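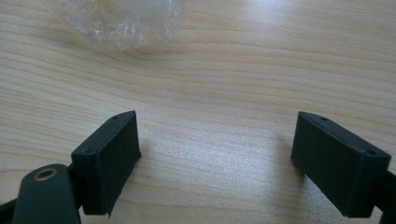
About us

The Jallthorpe Courts Reporter covers criminal and civil hearings at the courts in Jallthorpe and Sukport. We started as a column in a weekly paper and became a separate service when that paper stopped sending a reporter to court.

We have 2 full-time reporters, who between them attend magistrates' hearings, inquests and longer trials. In a busy month such as November we publish 110 reports. Most are short. They give the charge, the plea, what was said in open court and the sentence, if there has been one.

We name adult defendants unless a court order prevents it. If we report a charge, we also report how the case ended, including when someone is cleared. Requests to remove a report are read by an editor and answered within 30 days.

Our office is on the first floor at 31 Osman Street, above the Bronus print shop. It is open from 9.30am until court rises. Please don't bring case papers to the desk without ringing first.

We are paid for by subscribers and by local papers that reprint our work. We take no money from solicitors' firms or the police.

14 shares | 2 comments

Contact | Corrections | © Jallthorpe Courts Reporter | Back to top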